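검색어를 입력하세요 검색 통합검색 공지 연습실 자료실

Ketatton 고음악 앙상블 하프시코드·포지티브 오르간 공연 전 점검표 (코멘트 포함)

점검일 2025년 11월 1일, 장소 Sala 홀

안녕하세요, 또 저예요! 지난 10월 공연 때 제가 끄적여 둔 메모를 보고 싶다는 분이 계셔서 이번에는 아예 점검표에 잡담까지 붙여서 올립니다. 건반악기 두 대 들고 다니는 팀이면 대충 비슷할 거예요. 우리 악기 기준이니까 그대로 베끼진 마시고요(특히 오르간 쪽은 제작사마다 정말 다릅니다).

표시는 이렇게 했어요. O는 이상 없음, △는 쓸 수는 있는데 지켜볼 것, X는 공연 전에 반드시 고칠 것.

1. 반입과 바닥

[O] 하역구에서 무대까지 통로 확보
Sala는 뒤쪽 복도가 한 번 꺾이는데 하프시코드를 세워서 옆으로 눕힌 카트에 실으면 무난하게 돌아갑니다. 꼬리 쪽을 먼저 넣으세요. 저는 작년에 건반 쪽부터 넣었다가 도로 뺐어요.

[O] 카트 바퀴 잠금 4개 모두 작동
발로 밟아서 잠그고 손으로 한 번 밀어 봤습니다. 딸깍 소리만 듣고 넘어가면 안 돼요.

[△] 무대 바닥 수평
왼쪽 앞이 살짝 낮아요. 하프시코드 다리 밑에 펠트 한 장 끼웠더니 흔들림은 없어졌는데, 오르간은 객석 쪽으로 조금 기운 느낌이 남습니다. 리허설 끝나고 다시 볼게요.

[O] 무대 앞 가장자리 표시 테이프
첼로 엔드핀 자리까지 같이 표시했어요. 예전 테이프가 남아 있어서 싹 떼고 새로 붙였습니다.

2. 하프시코드

[O] 다리 체결부와 받침대 나사
육각렌치로 하나씩 확인. 너무 세게 조이면 나무가 상하니까 손목 힘까지만 씁니다.

[O] 뚜껑 지지봉
이거 정말 중요해요!! 뚜껑 떨어지면 줄만 나가는 게 아니라 손이 나가요. 봉 끝이 홈에 완전히 들어갔는지 눈으로 보고, 뚜껑을 위에서 가볍게 눌러 봅니다. 조율하는 사람이 몸을 안으로 숙이고 있을 때는 아무도 뚜껑을 건드리지 않기로 했고요.

[△] 경첩 핀
뒤쪽 경첩 핀이 조금 올라와 있더라고요. 손으로 눌러 넣으니까 들어가긴 하는데 헐거워요. 이번 공연은 핀 위에 테이프를 붙여 두고, 끝나면 Skidulo 공방에 보내려고 합니다.

[X → O] 끊어진 줄
8피트 뒷줄 가온다 위 파샤프가 나가 있었어요. 아침부터 한숨... 예비 줄 감고 두 시간 두었다가 다시 당겼습니다. 줄 갈 때는 꼭 보안경 쓰세요. 얇은 황동선이라고 우습게 보면 안 되고요, 잘라낸 끝은 바닥에 떨어뜨리지 말고 바로 통에 넣습니다. 양말 신고 리허설하는 분이 우리 팀에 두 명이나 있거든요 ㅎㅎ

[O] 플렉트럼과 잭 레일
잭 레일 나사 조임 상태 좋음. 뚝뚝 걸리던 잭 하나는 꺼내서 옆면만 살짝 닦았어요.

[O] 음높이
a'=415로 맞췄고 조율법은 6분의 1 콤마. 프레스코발디 토카타가 첫 곡이라 4분의 1로 갈까 한참 고민했는데 후반부에 플랫 많은 곡이 있어서 타협했습니다. 이 얘기는 길어지니까 다음에요.

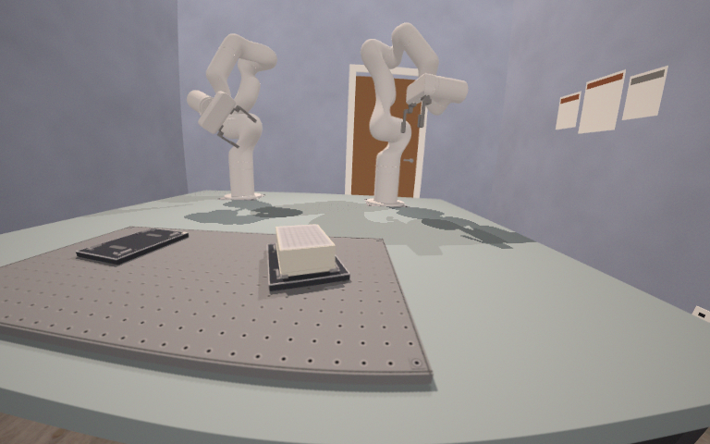
이미지 출처: Cluscombe 자료실

3. 포지티브 오르간

[O] 송풍기 흡입구
먼지 털고 커튼이 빨려 들어가지 않게 거리를 띄웠습니다. 무대 옆 커튼이 생각보다 펄럭여요. 악보 한 장만 붙어도 바람이 죽으니까 흡입구 쪽에는 아무것도 기대 놓지 마세요.

[O] 전원 케이블과 플러그
피복 갈라진 데 없고, 플러그 만져 봤을 때 덜렁거리지 않음. 30분 켜 두고 손등을 대 봤는데 괜찮았어요.

[△] 송풍기 소음
객석 셋째 줄까지 웅 소리가 들립니다. 위험한 건 아닌데 류트 독주 때는 신경이 쓰일 것 같아서 그 곡 동안은 꺼 두기로 했어요. 다시 켤 때 건반에 손 올리고 있으면 삐익 하고 우는 거, 다들 아시죠?

[O] 파이프 고정대
나무 파이프는 전부 제자리. 금속 파이프는 맨손으로 잡지 말고 면장갑 끼고 만지세요. 체온 때문에 음이 올라가서 조율이 소용없어져요.

[O] 스톱 레버
8피트 게닥트, 4피트 플루트, 2피트 프린시펄 순서로 열고 닫았습니다. 2피트가 예전보다 뻑뻑한데 연주 중에 당길 일은 없어서 O로 뒀어요.

[O] 이조 건반 잠금
415에 두고 나사를 잠갔습니다. 운반할 때 이게 풀려 있으면 건반이 통째로 밀리니까 실을 때도 한 번 더!

4. 조명, 전기, 통로

[O] 연장선 정리
무대를 가로지르는 선은 하나뿐이고 고무 덮개를 씌웠어요. 가수들이 긴 치마를 입고 나오는 쪽이라 덮개 끝도 테이프로 눌렀습니다.

[X → O] 보면대 조명
오르간 쪽 집게등 하나가 깜빡였어요. 전구 문제인 줄 알고 갈았는데 그대로라서 아예 다른 등으로 바꿨습니다. 고장 난 건 빨간 끈 묶어서 상자에 넣었으니 꺼내 쓰지 마세요.

[O] 촛불
이번에도 진짜 초는 없습니다. 브로슈어 사진이 예쁘게 나와서 문의가 자꾸 오는데요, 악보도 악기도 다 잘 타는 물건이라 저는 앞으로도 반대예요. LED로 갑시다.

[O] 비상구와 유도등
객석 300석 기준으로 양쪽 문 다 열리는 것 확인. 왼쪽 문 앞에 악기 케이스를 쌓아 두는 버릇이 있는데, 이번엔 전부 19번 대기실로 옮겼습니다. 케이스 찾으시는 분은 거기로 가세요.

[O] 소화기
무대 양옆에 하나씩, 압력 바늘 초록색. 위치는 무대 오르기 전에 각자 한 번씩 봐 두면 좋겠어요.

5. 온습도

[△] 습도
난방이 켜지니까 금방 건조해져요. 아침에 잰 값하고 점심때 값이 꽤 벌어져서 홀 담당자께 부탁드려 난방을 한 단계 내렸습니다. 가습기는 악기에서 멀찍이 두고, 물은 사람이 있을 때만 채우기로요. 하프시코드 향판 밑에 넣는 습도 주머니도 새것으로 갈았습니다.

[O] 무대 조명 열
조명을 본 공연 밝기로 켜 놓고 조율했어요. 어둡게 해 놓고 맞추면 공연 시작하자마자 고음이 흘러내립니다. 이건 Bronwyn Rewi 선생님한테 배운 건데 정말 효과가 커요! 그 전에는 매번 중간 휴식 때 땀 뻘뻘 흘리면서 다시 맞췄거든요.

남은 일

- 하프시코드 경첩 핀: 공연 뒤 Skidulo에 맡기기
- 오르간 밑 수평 다시 재기 (얇은 합판 조각 챙길 것)
- 파샤프 새 줄: 휴식 시간에 음 확인, 처져 있으면 바로 조율
- 황동선 예비 주문. 제일 가는 굵기가 한 타래밖에 안 남았어요
- 보표 807번 상자 안에 있던 통주저음 파트보 돌려받기. 가져가신 분 화 안 낼 테니까 그냥 오르간 위에 올려 주세요...

점검표 양식만 따로 필요하시면 자료실에 댓글 남겨 주세요. 조율 끝나고 저녁에 확인할게요.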